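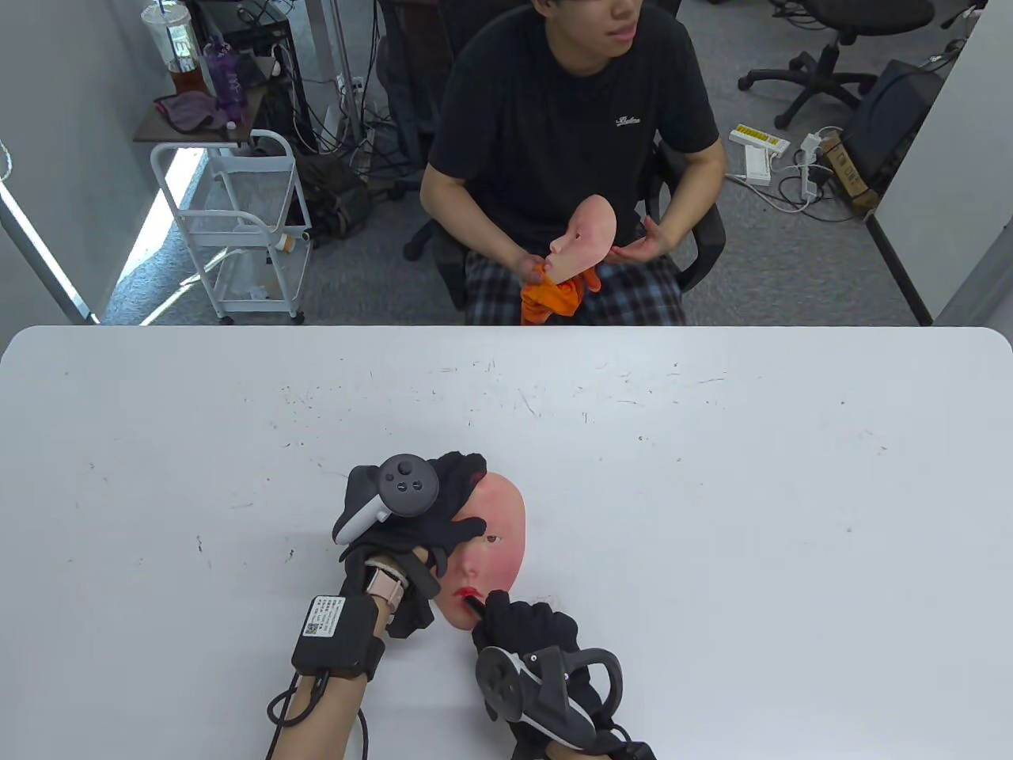 *Fig. 1. Lips on one practice face, with Fabian Stöckli across the table holding the other one and the orange cloth.*

# Painting a Face That Doesn't Move: Practice Makeup on Silicone

Project report, Stage and Screen Makeup, Clurnier College, Cledville

## What I wanted to do

I came into this class able to do my own face and nobody else's. Put me in front of another person and my lip lines go wobbly, I lean on their chin, I apologize a lot. So when we had to pick a project for June I asked if I could spend it on the silicone practice faces (the ones in the bottom drawer that everybody says are creepy, and they are, a little) and see how far I could get with plain everyday makeup on them. No wounds, no old age, just cheeks and lips.

My questions were pretty simple:

- Which kinds of color go onto silicone evenly, and which ones bead up or skid?
- How do you get it off again without leaving a pink ghost behind?
- Does practicing on a mask make me any better at lips on a living person?

Fabian Stöckli was my project partner. He had the second face for most of the sessions and he's much more patient than I am with cleaning, so a lot of the removal section is his work and I've tried to say so where it is.

## The masks

We used 2 faces from Hamasden, both the same flesh tone. They're soft and floppy. If you pick one up by the edge it folds over itself, and if you lay it on a table it sits like a shallow bowl turned upside down, with the nose as the high point. That matters a lot more than I expected! On a real person the lips push back at you because there are teeth behind them. On the mask there's nothing behind them but air and table, and as soon as you press, the mouth sinks and your line goes with it.

I tried three things to fix that. First I stuffed a rolled-up T-shirt under the mask, and it lifted the cheeks and did nothing at all for the mouth. Then I tried a foam head, but our masks were a bit narrow for it and it stretched the lips into a grimace, so every shape I painted shrank when the mask came off. In the end I put it flat on the table and held the top part down with the fingers of my left hand while the right hand did the lips. It's low tech and I'd do it that way again. You do have to remember to hold it high up, away from what you're painting. I put a thumb through a finished cheek twice in one afternoon.

Fabian likes holding his in one hand, up in front of him, so he can tilt it. He gets better cheeks than me that way because he can see them from the angle you'd see a person. His lips are worse. (He has read this paragraph and agrees.)

## The work space

We worked at the white table at our end of the shared room. White is a great color for a makeup table because you see every smear, and a bad one because so does everybody else. Ours already had plenty of gray and black scuffs before June and I'd like that on the record. I started out laying down paper towels, and stopped after the first week since they slid around every time I leaned on the mask.

Drinks live on the shelf. We made that rule after I set an iced coffee down next to an open pot of cream blush and came very close to dipping into the wrong one. The rolling cart is handy too, and if I were setting the room up again I'd bring it right up beside my chair, because I spent a silly amount of time getting up for things I could have had next to me.

## Color

### Cheeks

Powder blush was a flop. I wanted it to work because it's what I use on myself, but silicone has nothing for it to grab. It went on patchy, it sat on top in a dusty film, and if you breathed near it you lost half. Fabian tried setting powder underneath as a kind of base and that helped a bit, but then the whole face went chalky and it looked like it had been baking.

Cream blush was the winner by miles. You warm it on the back of your glove or a tile, pat (don't rub!) and build up in thin layers. The best cheeks we made took four very thin layers with a few minutes between them. A single thick layer looks fine for about as long as it takes to be proud of it, and then it slides.

Where to put it took me longer than how to put it on. The mask has a small eye and a fairly flat cheek, so if you go by the "smile and find the apple" rule you're stuck, because it won't smile. I ended up measuring from the outer corner of the eye straight down, and from the nostril straight across, and starting where those cross. Doing it by measuring felt like cheating at first, but both cheeks finally matched.

### Lips

I went with red because red shows everything. A nude lip forgives you and I didn't want to be forgiven, I wanted to learn.

My order of work, after a lot of changing my mind:

1. Wipe the mouth area and let it dry completely.
2. Mark the two peaks of the upper lip and the middle of the lower lip with tiny dots.
3. Join the dots from the corners inward, short strokes.
4. Fill from the line toward the middle.
5. Leave it alone.

Number five is the one I kept breaking. You look at it, you see one edge that's a hair off, you fix it, now the other side is off. I had one evening where the mouth crept wider and wider until it looked like a cartoon duck, and I took the whole thing off and went home.

We used the Yordanov cream lip color for nearly all of it. A regular drugstore lipstick went on okay but dragged at the edges, and a matte liquid one dried hard and then cracked into flakes the moment the mask bent. The cream stays soft. It never fully sets on silicone, which is annoying if you want to carry the thing across the room, but for practice it means you can push the edge around with a clean tip and correct it.

## Cleaning (mostly Fabian)

Red stains. Everyone told us and we still let it sit over a weekend, and on the Saturday I came in to find a lip shape that would not leave. It faded with a few more cleanings, though I can still find it if I look for it.

Fabian's method, which I've adopted:

- Lift the heavy color with a dry cloth first. Don't add anything yet, or you spread pigment over the chin.
- A drop of mild dish soap and lukewarm water, small circles, from the outside toward the mouth.
- Rinse, then press dry. Rubbing makes the surface tacky and then it picks up every bit of lint in the room.
- A very light dusting of cornstarch before it goes back in the drawer.

He tried makeup wipes on one cheek and they left it greasy, so the next layer of blush wouldn't stay put. Oil cleanser did the same, only more so. Stick with the soap.

A colored cloth hides how much is really coming off, so I'd keep a white one around for the last pass. If the white stays white, you're done.

## Did I get better?

I did 18 full lip applications on the mask over the month. I timed the later ones and threw out the early ones where I kept stopping to look things up. My first timed mouth took me almost 11 minutes, and I wasn't happy with it. By the end I was well under half that and the corners met.

Then came the living person, meaning Fabian, who sat very still and let me put red lipstick on him in front of the class. What carried over: my hand was steadier, I started with dots without thinking about it, and I stopped in time. What didn't carry over: people breathe. They also swallow, and talk, and get warm, and their lips have little vertical creases that the mask doesn't have, so my lovely smooth filling-in went patchy in the middle. I also had to unlearn holding the forehead down. He mentioned it.

So I'd call it a partial yes. For shape and order of work the mask is a big help and you can make the same mistake over and over without wearing anyone's skin out. For texture you need a person.

## Things I'd change

I would have started a swatch sheet on day one. We have notes like "the nicer pink" and I can't tell you which pink that was. I'd also photograph every mouth straight on before cleaning it, as I only have my word for how bad the early ones were.

I'd like to try something firm but carved to fit behind the mouth, maybe a bit of molded clay, so there's some push back. Fabian wants to do eyes next. The eyes on these are small and dark already and I'm not sure how much room there is to work, but he's got ideas about liner.

Our instructor asked for a recommendation on buying more masks. Two was enough for the two of us, but if the whole class is doing this, people will be waiting around, and I'd get one per pair at least. Also more cloths. I went in thinking 1000 cotton rounds would last us the month and they didn't come close, and they leave fuzz anyway.

## Materials used

- Hamasden silicone practice faces, flesh tone
- Yordanov cream lip color, red
- Cream blush, pink (two shades, one unlabeled, sorry)
- Powder blush and setting powder, tried and dropped
- Mild dish soap, cornstarch, cloths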